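Cleaning the demonstrations before you train the policy

In our dish task the two arms must move the dishes from the tray to the rack. We recorded 1,000 episodes and kept 895 of them. These are the steps we use at Flusside.

1. Play every episode at 4 times speed. Mark the ones where a dish falls or an arm stops for long.

2. Cut the idle part at the start. If you leave it, the policy learns to wait above the table and does not begin.

3. Compare the first image of each episode with your reference layout. The plate, both bowls and the chopsticks should all be on the tray, and the rack should stand on the left side. Both grippers must be open to the camera view, not hidden behind the rack.

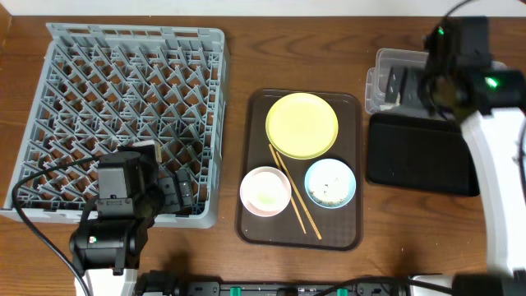 4. Write the kept episode numbers in one text file and give this file to the training script. Do not delete the others, you may need them for the failure detector.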